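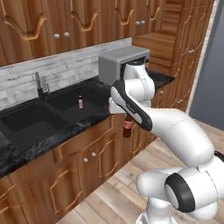

Ute Wiegand writes that the last box reached Sonevville with the bottom layer fused, four pieces joined at the corners, wrappers pulled tight between them. Top layer fine. She would still give it to a customer but would not charge full price for it. She also asks if the cream was changed.

It was. Skarer stopped delivering the higher fat cream in August and the substitute carries more water. I kept the pull temperature at 241 F out of habit, which in theory should fix the water content regardless, but I have been reading a probe clipped near the wall of the kettle. With the thinner cream the boil is more violent and the wall reading runs ahead of the center. So the batch was probably undercooked by a degree or two. Soft caramel under the weight of a second layer will flow, given three days in a warm truck.

Test batch this morning, 600 g cream, glucose and butter as before, salt unchanged. Probe moved to the center, held off the bottom. Checked it in boiling water first and it read a degree low, so there were two errors and they added up. Pulled at a corrected 241. Poured, covered, left on the slab until four in the afternoon. 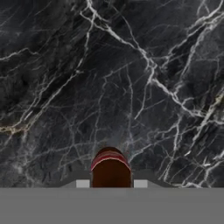
Cut cleanly with the oiled wheel, no drag, corners stayed square. The cold water sample at the pull point gave a firm ball that flattened slowly between the fingers. I would call that correct. Flavor slightly darker than the old batch – the longer cook, I assume. Wiebke Brinkmann preferred it. Detlef Buschmann could not tell them apart, and he got two pieces of each.

Packing. Eighteen pieces in two layers of nine, net 510 g. The divider between layers is plain waxed card and bends in the middle. Tried the stiffer Thiele board and it carries the load to the rim of the box, where it belongs. It adds height, so the lid now sits slightly proud and the ribbon has to be cut longer. Put one box of each kind in the proofing cabinet at 86 F with a bag of sugar on top. Will open them in three days.
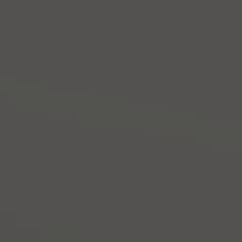
Sleeve artwork for the Hornura assortment is overdue and Sabine wants a direction by tomorrow. The cream-colored sleeve shows every butter mark, so it will be dark. Charcoal ground, plain across the top for the name, and below it a band of blocks stepping down from left to right in a greenish gray. At that contrast the steps would vanish on uncoated stock. I will ask her for the same tint pushed further, or the blocks done as a spot varnish with no second ink. Quotes for both.

Edeltraud Engelhardt called about the sea salt pieces, wants them without the flakes on top. Flakes draw moisture and go to brine under the wrapper anyway. Agreed, salt in the mass only, starting with the next pour.

To do: reply to Ute and send a replacement box. Second probe. Ask Skarer for the fat and water figures in writing. Order more wrappers, the wide ones.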